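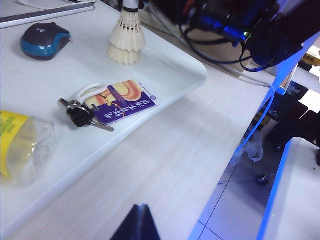
From: Cornel Matei
To: shop-and-home list
Date: November 13, 2023
Subject: Re: Re: tidying as a solved problem

Bayu Rondonuwu wrote:

> I know this list likes to pour cold water on things, but I came back from
> the Wuisan open day pretty much convinced. They had an arm clearing a
> table into bins, no one touching it, and it went through the whole lot
> while I stood there with a coffee. The fellow running it quoted 92 percent
> of picks good on the first try. That's better than my kids.
>
> My feeling is that picking up after people is done as a research question.
> What's left is price and packaging. Two years and you'll rent one by the
> month. We should stop arguing about whether and start arguing about what
> the shop at Brulthorpe would do with it. I'd start with the benches at
> the end of second shift, then the break room.
>
> Teodoro, you said in the spring you'd eat your hat. Which hat?

Teodoro can speak for his own hat. I have some trouble with the number, and more trouble with the word "done."

Start with 92 percent. Of what? I asked the same thing when Barura came through our place with their slide deck, and it took three emails to get an answer. A pick counted as good if the thing left the table and stayed in the fingers. It did not matter which way up it was or whether it went in the right bin. I'm not saying Wuisan counts that way. I'm saying you didn't ask, Bayu, and neither did anybody else drinking their coffee.

Then take it at face value. An ordinary messy table in my house gets cleared maybe twice a day. If eight things in every hundred get dropped or shoved or squeezed wrong, then somebody has to be standing by. I already have somebody standing by. It's me, and I can do the table.

Now what's on the table. The trade show version is always blocks, cans, a plush toy, a banana made of plastic. Take the kind of stuff that really collects on a white tray at the end of a desk: a mouse, a couple of shuttlecocks nested one in the other, a bunch of keys with a card tag and a braided loop, a crumpled plastic bottle lying on its side. Nothing heavy and nothing rare. I would hand that job to a six year old. I'd still like to see the uncut video of a machine doing it.

The mouse I'll give you. It's a solid lump with sides, and anything that can close two fingers can lift it. Where it goes is another matter. Is it put away, or does it live there? A person looks at the rest of the desk and knows.

The shuttlecocks are where I'd put my money against the arm. Feathers. Grab the skirt and you've ruined one, and they aren't cheap if you play twice a week like Amirul does. You want the cork, and when they sit skirts down the cork is on top, fine, but then you've got two of them stacked and you lift one and maybe the other comes along and maybe it doesn't. Does the machine know it's holding one or two? Does it know it dropped one on the way to the shelf? Ask Wuisan that.

Keys. Two metal keys, a ring, a fob with a rubber head, a flat glossy card and a loop of white cord, all one object as far as you and I are concerned. To a gripper it's five different surfaces pointing five different ways, one of them flat against a smooth tray with no edge to get under. Pull on the loop and the lot swings. People have shown me folding towels, and I was impressed by the towels, but I have yet to see anyone pick up a key bunch by the sensible part, walk it over and hang it on a hook. Hanging on a hook is the whole job with keys. Dropping them in a bin just means I lose them somewhere new.

The bottle is see-through and it's crushed, so it has no shape that matches any bottle in anybody's training set, and the light comes off the ridges every which way. I'm told the depth cameras have gotten better on clear plastic. I was told that last time too. And a clear bottle is trash at my house and a deposit at my sister's.

So call it four things, and on a good day I expect an arm gets some of them. What it doesn't get is the part that makes it tidying. Bayu's message runs the two together, and so does every brochure. Moving objects off a surface into bins is sorting. We've had sorting on the floor for years and it works because we control what comes down the line. Tidying is deciding, and then putting the thing back in a way the owner won't curse at.

On Brulthorpe, since you bring it up. Here is what I remember of the last time we put automation on the benches there. The Brukico unit was supposed to return hand tools to the shadow boards. It ran 13 weeks. For the first two it was slow and everybody was patient. After that the guys on second shift worked out that it choked on anything with a cord, so they started coiling and clipping every cord before they left. Then it choked on gloves, so they picked up the gloves. Then rags. By the end the benches were spotless and the machine was putting back the socket wrenches. Management had a chart showing how clean the benches were. I don't dispute the chart.

That's my general worry with all of it. You get one of these in and the people around it start doing chores for the machine, and nobody writes down those minutes. Take cables alone. Go look behind any desk that has equipment on it, with the leads looping down the back and over the side, and tell me what an arm is going to do with that besides get caught in it. In my experience the robot corner is the worst of all for cables. The machine that's going to tidy up can't tidy up after itself.

To be fair, and Amirul Sopacua will write in if I'm not: the fingers are better than they were, and a camera down near the fingers helps a lot compared with one up on a pole, where the arm blocks its own view half the time. The new learning methods do cope with a thing being moved a couple of inches, which used to kill the older ones stone dead. I saw an arm miss a pick, back off and try again from the other side without anyone telling it to. That was new to me and I liked it. If you had asked me five years ago I'd have said that was further off.

But "it tried again" is a long way from "rent one by the month."

What would change my mind, so this isn't only grumbling:

An hour of video, one camera, no cuts, on a table that somebody other than the vendor messed up.

Things put where they belong, with the owner of the table as judge.

A count of every time a human hand went in, for any reason, including "just straightening it out for the demo."

The same again in December with a different table and nobody allowed to retrain it in between.

Bayu Latuheru says he knows someone at Wuisan and can pass that along. If they say yes I'll drive over myself and bring the contents of my own kitchen counter in a box. I will bring the shuttlecocks too if Amirul lends me a pair he doesn't care about.

Until then please don't put me down as a yes for the Brulthorpe trial. I'd rather we spent it on better shelving by the second bench, which was on the list before any of this came up and is still on it.

Cornel

P.S. For whoever looks after the archive, the thread with the Barura numbers is missing its attachment. I have the spreadsheet if you want it.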